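Week 5 handout - Materials and everyday objects
Plastics pt. 2: shaping, surfaces, wear

Carry over from last week: thermoplastics soften when heated, can be reshaped. Thermosets set once, then they char before they melt. If you missed it get the notes from somebody, I won't repeat it all.

Reading: Prandetti, the chapter on molding. Skip the math box. Ardeleanu is better on elastomers but the print is tiny. Both on the reserve shelf.

1. Why shape comes before material

Most students start with "what is it made of." Start with "how did it get out of the mold." A part has to come out in one piece, thousands of times, quickly. That decides a lot of what you see.

- Draft angle. Walls lean a little so the part lets go. Straight walls drag and scuff.
- Radius. Inside corners are rounded. Sharp ones collect stress, and melt doesn't like turning hard corners.
- Wall thickness. Keep it even. Thick spots cool last and pull in, you get a sink mark.
- Ribs and rims. Cheap stiffness. A flat sheet flops, turn up the edge and it holds.
- Openings. Each one needs a core or a shutoff in the tool. Costs money. Look where they are and ask if somebody paid for it on purpose.

Term you need: parting line. Where the two mold halves meet. Run a fingernail along the edge of a yogurt lid or a comb, you'll often feel it. Please don't write "seam," seams are for things that were joined.

2. Hard, soft and in between

Shore scale. A for soft stuff, D for hard stuff. They overlap and the numbers do not convert neatly, everybody gets this wrong on the test. A rubber band and a hard hat are not on the same ruler.

Silicone: elastomer, cured, does not remelt. Bends back, grips, picks up lint. Rigid molded plastics: hold a shape, scratch, show every mark if the color is light and the finish is glossy.

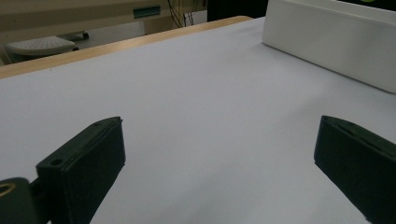
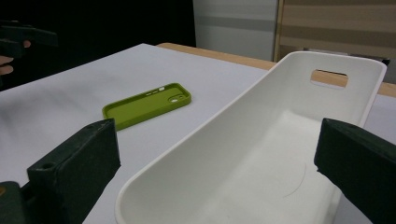
Rigid tray, molded, handle opening through the wall. 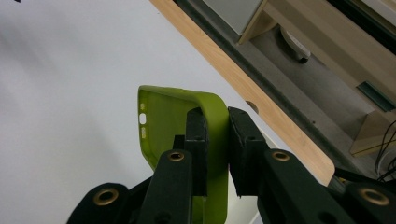 Silicone phone case, button openings down the side.

Finish is decided in the tool too. Polish the steel, get a glossy part. Etch or blast it, get a matte one. Matte hides flow marks and fingerprints, so housings for cameras, hand tools, kitchen gadgets are very often matte. Gloss cleans easier. Trade off, write both sides when you answer.

3. Wear

Three kinds to keep separate:

- Abrasion: material removed. Scuffs, dull patches.
- Fatigue: small bends, many times. Lid hinges, cable ends, clips. Whitening at the bend first, then a crack.
- Aging: light, heat, oxygen, skin oil. Yellowing, stickyness, chalky surface.

Old case study, the Jallby storage crate (photocopy from last week). Cracks all started at the same corner under the grip. The maker blamed the users for overloading. Ovidiu Munteanu cut a few up and found the inside radius was nearly nothing on that corner, fine on the other three. Tool had been repaired and never checked again. 39 crates came back, 25 cracked in the same place. Nadov later copied the crate with the radius put right. Heavier and uglier but it held.

Point for the essay: same resin, same color, same price, different corner.

4. Metal in plastic

Threads cut straight into plastic strip after a few goes. So people put in brass inserts, pressed in hot or molded in. Common anywhere a screw comes out more than once. Problem: brass and plastic shrink differantly, too little plastic around the insert and it splits in a ring. Prandetti has a decent drawing.

5. To do before next time

Pick one plastic object from home. Nothing electrical please. One page, by hand is fine:
- find the parting line, sketch it
- find the gate mark (small rough dot, usually underneath or inside)
- thinnest wall, thickest wall
- one place it's worn and which of the three kinds
- one opening, what it's for, could the part do without it

Max 370 words not counting the sketch. Last year someone handed in 731 and I stopped reading at the limit.

Labs are in room 25 again from September. Bring a ruler, safety glasses are there. Recycling codes next, so save a few bottles and don't peel the labels.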